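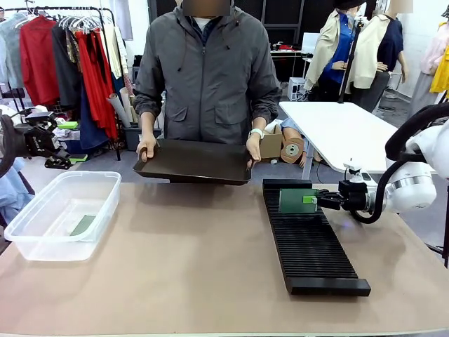

How often should the right gripper be re-zeroed when the cell is racking boards all day?

Every 84 boards on ours, and again after anyone touches the wrist camera.

Posted by vakis_paul, 25 Mar 2023

84 seems fussy. We go 124 between zeroes at Skedgate and the boards still find their slots.

slotmonger
They find a slot. Whether it's the one you asked for is between you and the log file.

vakis_paul
Rude. Fair, but rude.

Liesl Brunner
The count matters less than the rack. If it's shifted on the table you can zero till April and still scrape the ridges. Tape the corners down, teach the slot again, then drop the approach speed to 70 per cent.

slotmonger
Disagree on tape. It creeps. Ours is on two dowels and hasn't budged.

Liesl Brunner
Ours has to come off the table for other jobs, so tape it is. Dowels are lovely if you never change your mind.

motaung_nights
Has anyone checked the cable loop on the upper arm? Ours pulled at slot 5 and we blamed the gripper for a week.

vakis_paul
Going to look now. Saying nothing until I've looked.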